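Progress report on the equipment grant, second period
Prepared by Joelle Abu Hammour for Maarten Koster, Druvorow Fund
Sat 31 March

Dear Maarten,

Thank you for your patience while I gathered everyone's notes, and thank you again for the long phone call, which did us all a great deal of good. I promised you a plain account of where the Urneo project stands and what we would like to do with the remainder of the equipment money, so I will try to keep to that, though you know by now that I rarely manage to be brief.

The hand-held side of the work is where most of our time has gone. Karthik Bhattacharjee has run the collection sessions and Ga-eun Woo has looked after the recordings once they come in. Between them they have logged 300 usable demonstrations, mostly simple household jobs like moving things from one spot to another, tidying small packages and opening bags. We had hoped for more by now, but we spent longer than planned agreeing on what "usable" should mean, and I would still rather have had that argument early than late.
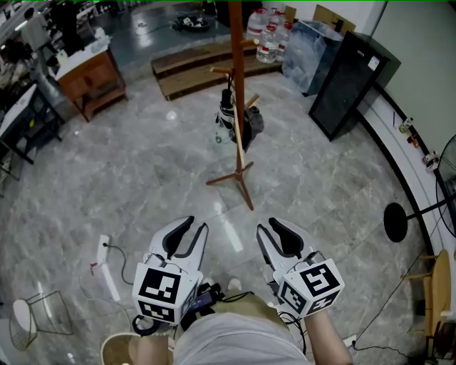 The two hand-held grippers in use, with their marker cubes.

On spending, we bought the gripper pairs from Tak as budgeted, and they arrived in good order apart from one missing bag of screws, which was sent on to us without any fuss. The finger pads are the part we worry about. They do wear, and Karthik would like us to keep a proper stock of spares instead of ordering them a few at a time and paying shipping over and over. He suggests a box of 100, and I have put that in the revised plan. Cables are the other small thing that eats money. We had nothing set aside for them in the first budget (my oversight entirely), so they have been coming out of the general supplies line, and I would like to give them a line of their own.

Now to the larger question, the arms. You will remember that the original proposal had us buying two robot arms from Jerero in this period. Joon-young Yeo went back through the quotes with me and we both feel it would be wiser to buy one first, live with it for a while, and place the second order in October. The quoted delivery time is 14 weeks, longer than we were told last year, and the price for a single arm is a little higher than half the price of the pair. Against that, we would learn what mounting and what power arrangement we need before committing to both. Joon-young also points out that the service contract begins on the day of delivery, whether or not the arm is bolted down and working, so a second arm sitting in its crate would be costing us money.

We would also like to move a modest sum from travel to storage. The recordings take up around 8 terabytes already, and Ga-eun has been very patient with a pair of drives that were only meant to tide us over. She has asked for a proper server with room for a second copy of everything. I have attached her comparison of two models, and her preference is for the cheaper one, which pleased me.

Two things are behind schedule. The written instructions for new operators are still in draft, and the safety review for the arm cannot be booked until we have a firm delivery date. Neither one is holding up the sessions.

What we need from you is a yes or no on splitting the arm order, and your approval for the move from travel to storage. The Jerero quote will need to be renewed if we change the quantity, so Joon-young is holding off on the paperwork until he hears from you. The revised budget sheet is attached behind Ga-eun's comparison.

With warm regards from all of us,
Joelle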